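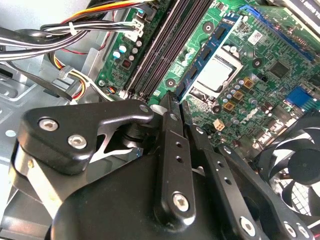
Fig. 4-1. Fingertip below the memory slots, approach height, case open.

Section 4. Working Inside an Open Case

By now you've got the gripper bolted on and the arm homed (Section 3), so we can get to the part I enjoy most, which is putting the Zoltex gripper inside a desktop computer. I've tried to write down the house rules the way I'd say them to you across the bench. Some come from our shop's safety sheet and some come from me bending things.

Before you power the arm

1. Shut the computer down, pull its power cord from the wall, and hold the case's power button in for a few seconds. Do this even if the machine is headed for scrap.

2. Put on your wrist strap and clip it to bare metal on the chassis. Painted metal doesn't count. The gripper needs its own ground lead too, and it goes from the lug on the wrist flange to the same bench point as your strap.

3. Lay the case on its side and clamp it to the table. I use two clamps on opposite corners. A case that slides a little will ruin every position you've taught, and you may not notice until the finger is leaning on something expensive.

4. Tidy the cables. Look at the wires in Fig. 4-1: there are zip ties on the bundles, and one thin red wire still loops out between the bundles and the board. Single wires like that are what a finger catches. Tuck them back or tape them to the chassis with the low-tack tape from the kit.

5. Check every bolt on the gripper links with the hex key. Do it before each shift, and over a table with nothing under it. A bolt that drops onto a motherboard is a bad afternoon.

CAUTION: Don't reach into the case while the arm is enabled. Teach mode counts as enabled. If you need your hands in there, press the stop, wait for the amber light, and then reach.

Setting the keep-out zones

The controller runs Rusu, and Rusu will let you draw as many keep-out boxes as you want. Draw plenty. These are the ones I never skip:

6. The processor socket and its retention lever. Make this box taller than you think it needs to be – the lever can stand up higher than the metal around it if somebody leaves it unlatched.

7. The capacitors, all of them, including the little groups off by themselves near the memory slots. They bend over easily and they don't always look bent afterward.

8. Any fan. Blades crack if a link brushes them, and the links stick out wider than the fingertip does. When you're watching the tip it's easy to forget the rest of the gripper is in there too. Jog the arm to the four corners of your work area and watch the outside links each time.

9. Loose paper, labels, and job cards. Take them off the board if you can. If a card has to stay with the machine, box it.

Note: Zones are saved with the case profile and not with the job. Change to a different case and you start over at step 6. Yes, every time.

First approach

10. Set the speed to the slowest setting and the force limit to 2 newtons. Leave them there until you've done the whole path once with your thumb on the stop.

11. Bring the finger in from the open side and stop short of the memory slots, like in the figure. Pause there and look at it from two directions. The wrist camera is handy, but it's a poor judge of height, so get down and look with your own eyes.

12. Save that spot as APPROACH. Every move toward a module should begin from it and come back to it, even when a shorter path looks fine on the screen.

13. Run the path empty, without touching anything, and listen. A scrape means stop, back out, and go find what you hit before you try again.

CAUTION: Never raise the force limit to get past something stuck. Memory slots have latches, and if one is still closed the gripper will happily pull until the board flexes. Open the latches by hand with the arm stopped.

Keeping the log

14. Write down each stop, bump, and zone change in the Tristora log sheet, with the case profile number next to it. It feels fussy, but my worst repeat problem (a link clipping the same fan on profile 26) only showed up when I read the entries back to back.

Last revised 7/24/18. Removing a module is covered in Section 5.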